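Choosing sheet for small-scale structures
Materials, 30 July 2024

Sheet thickness decides how a model building behaves long before paint is applied. Undero supplies its white styrene in 300 mm lengths, and the thinner grades bow if solvent is flooded along one face only. Brace the inside of any wall longer than 137 mm with square strip, set at right angles to the grain of the sheet.

The Pladau range is ABS. It is tougher and slower to cut, and it needs a stronger solvent, so joints between the two plastics should be tested on scrap. Ahuja sells a cement that grips both, though it leaves a shine on exposed edges.

For the Irnbridge goods shed we scored each wall twice, snapped it, and dressed the edge with 720 grit before assembly. A final pass with 2000 grit removed the remaining scratches. Roof trusses were built over a paper plan and left overnight under weights. 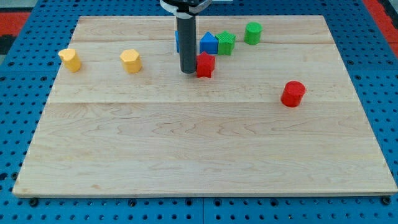

Edge-glued maple board on blue pegboard.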